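Ticket: Statement export drops the last page
Product: Erkgate document portal
Opened by: Lamai Sombatkul, accounts, Prostham
Status: Reopened
Date opened: 11 December 2023

Summary
Monthly supplier statements exported as PDF lose their final page when the statement runs past 14 pages. Shorter ones come out complete. The on-screen preview shows every page, so you only find out when a supplier writes back asking where the total went.

Steps to reproduce
Open Suppliers, pick Altıntaş, set the period to October, click Export, choose PDF. Open the file and scroll to the end. The closing balance is missing and so is the remittance slip.

First reply from support was to clear the browser cache. I did it, on two machines, and then did it again in a private window. Same file, same missing page. I don't see how a cache on my desk decides what a server puts in a PDF, but it has been done and can be crossed off.

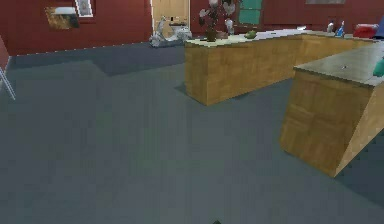

Second reply said the page size was probably wrong. Our template is Letter. I switched it to A4, exported, and lost the last page of the A4 version. I switched back. I also tried landscape, which gave me a wider document with no ending.

Third suggestion was that the Altıntaş account has "unusual characters" in the name. This one I was ready to believe, so I tested it properly. I exported the October statement for Drevodard, which has no accents in it anywhere and also runs long. Last page gone. Then I made a copy of the Altıntaş record under a plain name and got the same result. I would like the note about characters taken off this ticket before somebody closes it on that basis.

What does change the result:
Export to CSV: complete, all rows present.
Print preview, then print to PDF from the browser: complete, but the header logo lands on top of the address.
Scheduled export by email: last page missing.
Splitting the month into two periods: both halves complete, but the carried-forward balance on the second half reads zero.

So the data is fine and the preview is fine, and the trouble sits somewhere in the export itself. I said as much in my first message.

Update from support
The export service was restarted overnight and a setting called "batch render limit" was raised from 80 to 97. Please retest and confirm.

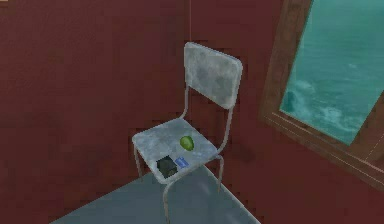
Retested this morning. The Altıntaş statement is now complete, closing balance and slip included. Drevodard is still short by a page. If the limit was the cause, I'd expect both to be fixed or neither, and the Drevodard file is the shorter of the two. My guess is that the restart did something and the setting did nothing, but I can't see the logs from here - somebody on your side can.

I ran each export 3 times to be sure it wasn't luck. Altıntaş came out whole each time. Drevodard failed each time, and always at the same line, right after the credit note block. There is a credit note on the Altıntaş statement too, but it sits near the top. That may mean something or it may not.

Please don't mark this as resolved. It was marked resolved after the cache reply and I had to reopen it myself, and the form made me pick a satisfaction score before it would let me.

Still needed from support:
Render log for the Drevodard export.
A plain answer on what the batch render limit counts - pages, rows or files.
Whether statements already sent out by the scheduled export are affected, and how we get a list of them.

Workaround for now: print from preview and live with the logo. Two suppliers have asked about it already.

Priority changed by support from High to Normal. Changed back to High by L. Sombatkul.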